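Altelmont Tile-Weave Cooling Mat

Home / Bedding / Summer Bedding / Mats and Toppers

Sold by Dosby Home Goods. Ships from our Nidoldale warehouse.

Every summer we get asked whether a mat made of little hard tiles can really make a hot bedroom bearable. The box says it "drops your sleep temperature." We don't believe the box. A mat has no power cord and nowhere to send the heat, so the room will be exactly as hot as before you unrolled it.

What it may do is feel better against your back than a foam mattress does. Foam wraps around you and holds warmth. A hard, flat surface with seams in it leaves some room for air, and sweat has somewhere to go. That is a modest claim and it's the only one we will make for this product.

We started carrying the Altelmont after Nhi Văn, our bedding buyer, got tired of sending back cheaper ones. She grew up sleeping on mats like this and has little patience for the marketing. Her notes on the first batch read, in full: "Fine. Smells for a week. Don't call it a mattress." 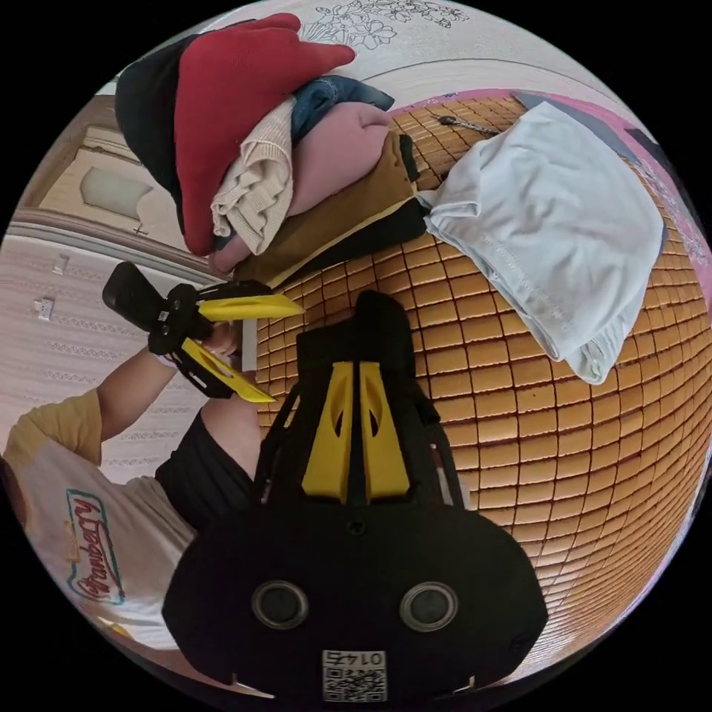
Orange-brown tile mat with dark seams.

What you get

One mat, cord-strung, with a cloth edge and a carry strap. The strap is thin and we expect it to be the first thing to go. Available in Twin, Full and Queen. The sizes run a little short, so measure your bed before ordering and don't trust the name on the label.

The maker calls the finish "carbonized for 2,000 nights." We asked how that was tested and got a brochure in reply. Treat it as decoration. The warranty that counts is ours, and it runs 2 years on broken cords and split tiles. Stains and mildew are not covered.

Using it

Lay it on a firm mattress or straight on the floor. On a soft pillow-top it will bend where your hips are and the cords will wear faster. If bare tiles bother you, put a thin cotton sheet on top, though you'll give up part of the cool feel you paid for.

Long hair can catch in the seams. Arm hair too. The listing photos from other stores never mention this, but it's the most common complaint we get, and it does not fully go away with use. People with very fine skin may also wake up with a grid printed on one side.

Cleaning

Wipe with a damp cloth along the seams, then dry with a second one. Stand it on edge in the shade until it's fully dry. No washing machine, no hose, no bleach. Roll it with the tiles facing out and store it somewhere dry. Do not fold it.

How it compares

The Hà grass mat costs less, weighs less and feels softer. It also frays, and we would not expect more than 2 summers out of it. Gel pads feel colder at first touch but warm up under you, and then you are lying on a warm gel pad. A decent fan beats all of them. If you don't own a fan, buy that first and come back if you still want a mat.

Returns

Unused mats can come back within 30 days in the original sleeve. We take back used mats only for damage, and we'll ask for a photo of the broken section.

Stock usually runs low by June. We reorder in March and don't hold mats without payment.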